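Gindix Garment Notes, release 4

README

What this is

A folder of notes and pictures on how clothes get folded, hung and generally shoved about. 155 entries so far. Each entry is a short text file with the kind of item, the cloth as far as anyone could judge it, and what was being done with it. Pictures sit next to the text and share its entry number.

I took over the folder from the Dimwood list, which claimed to settle which fold is best for which garment. It settles nothing of the sort. The old scores were one person's taste with a decimal point added, so I have removed them. If you need them, they are in release 3 and you are welcome to them.

Fields

entry: a number, never reused
item: top, bottoms, sheet, towel, unknown
cloth: free text
colour: free text, main colour only
surface: what the item rests on or hangs from
action: lift, fold, hang, spread, unclear

About the cloth field

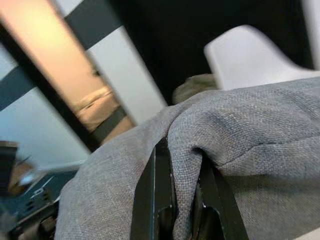

Cloth names are the weakest part of the whole thing and I would not build anything on them. People see a weave and write down a fibre. The grey fabric with its crisscross threads of light and mid grey would have gone into the Dimwood list as "linen", full stop, on looks alone. A linen-like weave is as much as I will sign up to. Where there is no care label to read, the field now says "looks like" before the word, and 5 entries that had nothing to back them up have been set to unknown.

Colour has a milder version of the same trouble. Grey, light grey and silver were all in use for much the same thing. I have merged them into grey. Olive and khaki are still separate and probably should not be.

About the item field

"Unknown" is a proper answer. Please use it. A sleeve and a trouser leg look much alike once they are twisted up, and the Braslow sorting guide, which tells you to go by the cuff, is no help when the cuff is inside the bundle.
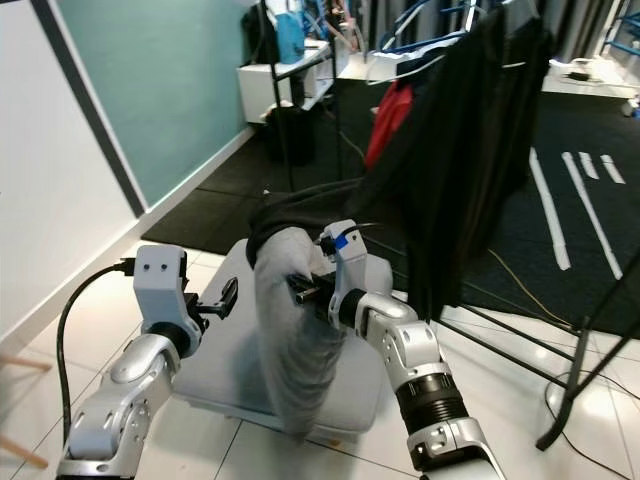

The same guide says a garment should be laid flat before anyone tries to name it. Fine in a tidy room with a big table. In practice things come off the rack in a clump, two at a time, and whoever is doing it wants to get on. Record what was there and leave the guessing out.

Surface is more reliable. Board, rack, floor and table cover nearly everything. "Board" means any padded board, whether on legs or on the floor. I was asked to split these and have not seen a reason to.

Known problems

- The Rizzi method of folding in thirds is over-represented. Its fans send in a lot of entries.
- Towels are mostly filed under fold, even where the text says they were being hung.
- Claims that one fold saves space have been left out unless somebody measured a drawer. So far that means all of them.
- Entry 87 has no text. I am leaving the number in place.

Changes can be sent in at any time. I go through them on a Friday.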